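Why do things roll?

Find a marble, a tin of beans and a cheese triangle. Put them on a tray and tip one end up a little. The marble is off like a shot! The tin goes too, if you laid it on its side. The cheese triangle just sits there, or slides down in a grumpy sort of way.

So what has the marble got that the cheese hasn't?

It's all to do with edges. When you try to tip over something with flat sides, you have to lift it up onto its corner first, and lifting takes effort. A round thing has no corners to climb over. As soon as one bit of it leaves the ground, the next bit is already touching, and the next, and the next. It never has to be lifted at all, so even a tiny push will do.

Balls and tubes are both good at rolling, but they aren't the same. A ball can roll any way it fancies. A tube can only go forwards or backwards, and if you push it sideways it has to slide. Scientists and builders call a tube shape a cylinder (say it "SILL-in-der"). Once you know the word you'll find cylinders all over the house – toilet rolls, candles, glue sticks, drinks cans, the middle of a rolling pin.
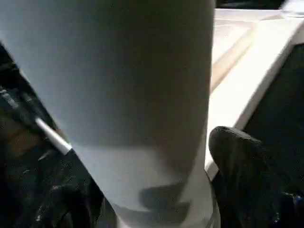 Mine doesn't go straight, writes Pickle from Corkgate. I rolled a paper cup across the kitchen and it went round in a big curve and came back to my foot!

Brilliant, Pickle, you've found one of the best tricks in rolling. A paper cup isn't a proper cylinder, because one end is wider than the other. Every time the cup turns round once, the wide end has a long way to travel and the narrow end has only a short way. The wide end gets ahead, and the whole cup swings round in a circle with the narrow end on the inside.

Train wheels use the very same trick! They look flat from far away, but each one is a tiny bit wider on the side nearest the middle of the train. When the train drifts over to one side, the wheels on that side run on their wider part and gently steer it back again. Clever, isn't it?

Now let's have a race. You'll need a slope (a big book propped on a cushion is perfect), a full tin of something thick like beans, and an empty tin with no sharp edges. Ask a grown-up to check the empty one for you. Hold them side by side at the top, on their sides, and let go of both together. Don't push.

Which one do you think will win? Have a guess before you try it.

Most people choose the empty one, because it's light. But the full tin usually gets to the bottom first! In the empty tin, nearly all the metal is out at the rim, and stuff at the rim is hard work to get spinning. In the full tin, lots of the weight is close to the middle, where it's much easier to turn. It's the same reason skaters spin faster when they pull their arms in tight.

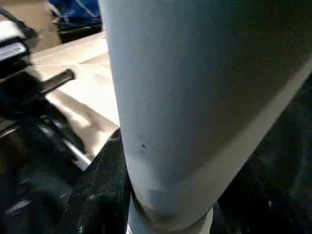
Try the race again with other things. A roll of sticky tape against a candle is a good one, and so is a full bottle of water against one that's half full. Water is sneaky, because it doesn't have to turn round with the bottle. It can stay where it is while the plastic slips around it.

You can change the slope as well. Lay a towel over the book and everything slows down. The soft towel squashes under the weight, so the tin is always trying to climb out of its own little dent. That's why it's such a slog to ride a bike on sand, and why your tyres need to be pumped up hard.

If you want to keep a record, draw a chart with the name of each racer down the side and put a star next to the winner each time. Do every race 6 times, as tins can wobble off course and bump into each other – mine went under the sofa twice.

And if you find a shape that rolls in a really odd way, an egg for instance (boiled, please!), draw the path it takes and see if you can work out which end was leading.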